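Review: Gurkell two-arm packing cell, seen at the Madigan open day

By Malachy Daly
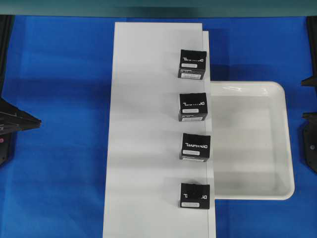
I went to the Madigan open day on a Sunday in July with one purpose, to see whether the Gurkell cell handles small boxed goods well enough to recommend to a shop of our size. We ship spare parts, mostly in cartons you can close a hand around, and the packing bench is where our day slows down. The brochure says the cell is suited to "light kitting." I wanted to see what that meant with real cartons in front of it.

The cell is a bench unit with two arms, each ending in a two-finger gripper, and a control box that slides underneath. Arm reach is listed at 494 mm. Rated payload is 414 g per arm, which covers most of what we sell and excludes a few of our heavier gear sets. Madigan is the regional dealer and had the unit running in its back bay from 10 a.m. The task on show was moving small boxed Dynamixel servos from a board into a shallow tray.

Setup

The operator taught the task by hand guiding. Each arm is put into free mode, moved to the pick point, and the point is stored with a foot pedal. The same is done for the place point. I timed the teaching of one pick and place pair at 7 minutes, including one point that had to be stored again. The pedal is a good choice and leaves both hands on the arm. Free mode has a slight drag in the wrist joint. It did not affect accuracy, but my forearm noticed it after the third attempt.

The software is made by Erer and licensed separately. Points are listed in a plain table and can be edited by typing. There is no undo. I asked twice, and the answer was that you save a copy before you edit. That is acceptable in a lab and poor practice on a bench shared by two shifts.

Gripping

The fingers bolt on and can be swapped with a hex key. They taper toward the tip, so they fit into narrow gaps between cartons, with the cost that the contact patch is small. On a stiff carton this is fine. On soft board I would expect dents at the default grip force, and I turned it down from 100 percent to a little over half for my own trials. The cartons still held. Force is set per point, so a fragile item can have its own value without slowing the rest of the program.

Cartons do not need to be perfectly square to the arm. A small rotation is absorbed as the fingers close and push the faces parallel. Larger rotations caused the tip to land on a corner, and the arm stopped with a contact fault. Recovery takes one button press and a return to the home point. The fault message gives a joint number and a code, and the code list is in the PDF manual only.

Placing

Place accuracy was good. In my trials the cartons went over the rim of the tray without catching, provided the approach height was set generously. The factory default is too low for any tray with a raised edge. Madigan's operator had already changed it and said most customers do. It should ship that way.

The second arm can be used to steady the tray or to work from its own side. Coordinating the two is done with wait flags in the Erer table. It works, although the flags are numbered and cannot be named, and a program with more than a few of them becomes hard to read.

Noise and footprint

The arms are quiet. The control box fan is louder than both of them together, and I would mount it away from the operator. The bench needs clear space on both sides for elbow travel, and this is not shown on the dealer drawing. Measure for it before ordering.

Compared with the Bodura

We had a Bodura single-arm unit on trial last winter. The Bodura is faster on a straight pick and place and has better fault messages. It is also harder to teach, and its fingers were too wide for cartons stored close together. For mixed small goods I prefer the Gurkell. For one product repeated all day I would take the Bodura.

Verdict

Recommended for low-volume kitting of small, stiff cartons, with an operator nearby. Not recommended for soft packaging without a test first. Ask Madigan for the padded finger set, which was out of stock on the day, and get the software license quoted on the same sheet as the hardware. I have requested a two-week loan and will add cycle times once I have run our own cartons through it.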